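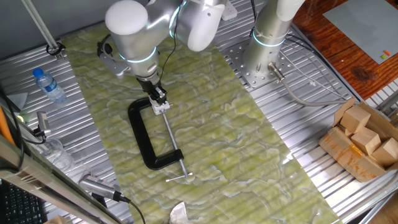
黑色C形夹,螺杆和T形手柄是银色的

小读者问答角:礼品卡里面到底有没有钱?

文:Morena D'Amico

又到了大家收礼物的时候。上一期的信箱里好几封信都问同一件事:奶奶给了我一张卡,薄薄的,说里面有400块。钱在哪儿?抠开能看见吗?

别抠!先看完再说。

先说答案。卡里没有钱。一张硬币都没有,呃,一枚硬币都没有。那是一块塑料,有的还是硬纸做的。钱在哪儿?在商店的账本上。现在的账本当然是电脑里的,不过你想成一个厚本子也行。

打个比方。你去Jelia玩具店,奶奶把400块交给收银的姐姐,姐姐在本子上写一行:某某号码,400块。然后把号码印在卡上给奶奶,奶奶再给你。你拿着卡来,姐姐查号码,哦,有,400块,你挑吧。

就这么回事。卡像一把钥匙,也像寄存包包时给你的那个小牌牌。牌子本身不值钱,牌子后面的包才值钱。

那个号码

翻到背面。常常有一长串数字,Zumari商店的卡是18位。为什么要那么长?短了容易猜中啊。要是号码只有一位,从0到9,你试十次准能碰上一个。两位,一百次。三位,一千次。每多一位,就难十倍。18位的话,你从幼儿园猜到当爷爷也猜不完。

旁边还有一条灰色的,要刮开。下面藏着密码。没刮开之前,挂在架子上谁都看不到。所以买卡的时候请大人看一眼:灰条有没有被人刮过?刮过了,换一张。别嫌麻烦。

为什么挂在架子上没人锁起来

这个问题问得好(一个二年级的同学写来的,字很大)。超市里巧克力旁边就挂着一排卡,上面写着几百块,谁伸手都能拿。不怕丢吗?

不怕。因为那时候账本上还没写呢。卡要拿到收银台,付了钱,嘀一声,账本上才有这一行。这个叫“激活”。没激活的卡就是一块塑料,拿回家也只能当书签。

所以,买完卡小票要留着!小票上写着几点几分激活的、多少钱。万一嘀的那一声没嘀成功,有小票,店里能查。没有小票,讲半天也讲不清。我自己就吃过亏,小票拿去包口香糖了。

花掉一部分怎么办

你有400块,买了一盒拼图,花掉一些。剩下的呢?大多数卡还能接着用。收银员把账本上的数字改小,卡还是那张卡,样子一点没变。麻烦就麻烦在这里:样子没变,你看不出里面还剩多少。

办法:拿支油性笔,每花一次,在卡上写一个剩下的数。或者夹张小纸条。也可以让大人上商店的网站查余额,把号码输进去就有。

有的卡不行,只能用一次,花不完的就没了。卡背面的小字会写。小字很讨厌,字小,话又长,但是要看。看不懂就请大人念给你听,念的时候盯住这几个词:有效期、一次性、不找零。

“不找零”是什么意思?就是不能换成现金。你不能跟店里说,我买一块橡皮,剩下的钱给我纸币吧。一般不给的。不同地方的规定不太一样,剩很少的时候有的地方可以退,问一问不吃亏。

钱不够呢

举个例子。Harawira书店楼上有一架望远镜,标价659块。你只有400块的卡。算一下,659减400,差多少?自己算,先别看下一行。

差259。

这259可以用零花钱补。跟收银员说:先刷卡,不够的付现金。顺序要讲清楚,有时候收银机要先选一下用哪种付法。也可以用2张卡一起付,很多店可以,有的店不可以。还有,先想一想,这架望远镜你真的想要吗?还是因为手里有卡,觉得不花白不花?大人也常常这样,我也是。卡在手里热乎乎的,就想往店里跑。其实放一个星期,它也不会跑掉。

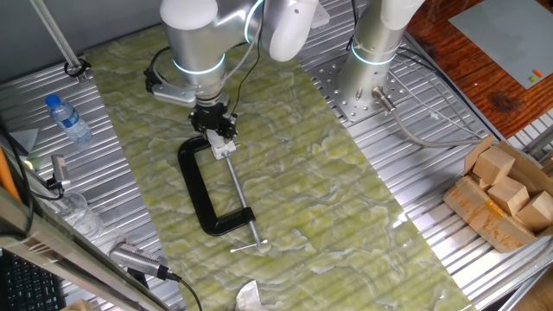 不过也别放太久。有的卡有“有效期”,像牛奶一样会过期。过了那个日子,账本上的那行字就可能用不了了。最常见的情况是这样:冬天收到,塞进抽屉,九月开学收拾书包翻出来,哎呀。所以收到卡那天就做一件事,找到日期,写在日历上。提前一个月写一个大大得“快用!”

要是卡上没写日期呢?去问。网站上有,或者打电话。请大人打。

商店为什么喜欢卖卡

想想看。奶奶付了400块,商店马上拿到钱。可是玩具还在架子上,还没给你。等于你们家先把钱借给商店用了一阵子。

还有呢,有的人忘了用,有的人剩个几块钱懒得用。这些钱东一点西一点,加起来可不少。还有的人,像刚才那位看中望远镜的,会再多掏一些钱。商店当然高兴。

那奶奶亏了吗?也不一定。她不知道你喜欢哪种拼图,买错了你还得去换。给卡,你自己挑。她省了跑腿,你得到喜欢的。只要你真的去用,大家都划算。不用,就只有商店划算。

店要是关门了怎么办

这个有点难,慢慢看。账本是商店的。商店要是不开了,那个账本谁来认?有时候别的公司把店接过去,说好,旧卡我们还认。有时候没人认,卡就真变成书签了。

讲一个我们镇上的事。以前有家店叫Clorness,卖文具和小模型的,门口有个铃铛。关门之前贴了一张纸,说还有礼品卡的请快来用。我隔壁的小孩看到了,跑回家翻抽屉,换了一大包彩色卡纸。我的那张没找到。后来在一本字典里找到的,晚了。

所以看到店门口贴“即将停业”,第一件事想想:我有没有这家的卡?

三种卡别搞混

只能在一家店用的。比如Jelia的卡,只能在Jelia用,拿到书店人家不认识。

能在好多店用的。卡背面会列一串店名,或者印一个标志。这种有时候买的时候要另外收一点手续费,让大人问清楚。

没有卡的“卡”。就是手机或者邮箱里收到一串号码。也算礼品卡,一样有账本,一样有有效期。缺点是容易删掉。请大人截个图,或者抄在本子上,抄完对一遍,抄错一位就不行了。6和8最容易抄错,0和字母O也是。

有一条非常重要,请念两遍

号码和密码,不能告诉别人。

不能告诉别人。

好朋友也别说。网上打游戏认识的更不行。前面讲了,钱在账本上,有号码和密码的人就能用掉,卡本身在不在手里没关系。你把卡拍张照片发出去,“看我的新年礼物!”,照片里号码清清楚楚,等你再去店里,余额是零。想晒的话,拍正面,背面别拍。

还有一种骗人的把戏。有人打电话或者发消息来,说你家欠了钱,或者说你中奖了,要你去买礼品卡,把号码念给他。听到“买卡”加“念号码”,马上挂掉,去找大人。别跟他聊,别好奇。大人也会被骗,所以你也可以去提醒他们,真的,你讲一遍,爷爷奶奶会记得。

还有人问能不能自己做礼品卡

可以啊!而且不要钱。剪一张硬纸,写上:凭此卡可兑换洗碗一次。或者:凭此卡可以让我陪弟弟下棋,时间为一盘。这时候账本在谁那儿?在你那儿。你就是那家店。别人拿卡来了,你得兑现,不能说今天累了。要是你老说今天累了,下次就没人要你的卡了。商店也是一样的道理。

写上有效期也行,不过别写太短,妈妈会有意见。也别一口气写一大堆,洗碗洗到手发皱可别怪我。卡片边上画点东西,名字写清楚,兑换过了就画个叉,或者在角上剪个口子,不然会有人拿同一张卡来两次。(我爸。)

小词典

激活:付了钱,账本上写上那一行,卡可以用了。
余额:账本上还剩多少。
有效期:到哪天为止能用。
兑现:说好给的东西,真的给出来。
手续费:办一件事另外收的一点点钱。

有位同学问卡上的图案能不能自己选。有的店可以,Zumari有小狗的和雪人的。里面的钱一样多,小狗的不会更贵。下期想问什么,照旧写信来,字大字小都行,记得写上几年级,上次有封信忘写名字了,不知道该寄给谁,问的是硬币边上为什么有一道一道的,下期就讲这个。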